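Tag der offenen Tür bei Sawatzky: Eindrücke aus der Versuchsküche

Veröffentlicht am Montag, 3. Juni 2024, in: Besuche und Vorführungen

Auf Einladung der Firma Sawatzky hatte ich Gelegenheit, am Tag der offenen Tür im Werk Lirholm teilzunehmen. Nach Angaben des Veranstalters wurden 187 Besucherinnen und Besucher empfangen. Mein Interesse galt vor allem dem Projekt Harnus, das sich mit der Robotik im Haushalt befasst.

Die Begrüßung übernahm Projektleiter Laurier Leclerc. Er erläuterte, dass die Gruppe bislang 1.291 Einzelversuche protokolliert habe, die Mehrzahl davon mit Geschirr und Lebensmitteln. Im Anschluss wurden wir in zwei Gruppen durch die Räumlichkeiten geführt. 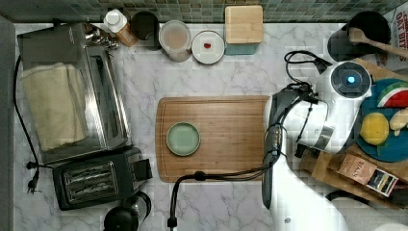 Arbeitsplatz des Projekts Harnus: weißer Roboterarm mit schwarzem Greifer am Schneidebrett, rechts ein Teller mit Wassermelone und Zitrone.

Bemerkenswert erschien mir, dass der Arm an einer gewöhnlich eingerichteten Arbeitsfläche eingesetzt wird - mit Toaster, Vorratsdosen und Marmorplatte. Herr Leclerc legte dar, dass gerade kleine Teller mit erhöhtem Rand sowie unregelmäßig geformte Früchte hohe Anforderungen an die Greifplanung stellten. Auf meine Frage nach der Kabelführung verwies er auf eine Überarbeitung, die für Juli vorgesehen ist.

Die Vorführung dauerte länger als angekündigt, weshalb der Rundgang durch die Abteilung Distuswood leider entfallen musste. Ein Ersatztermin wurde den Teilnehmenden in Aussicht gestellt. Über diesen werde ich an gleicher Stelle berichten.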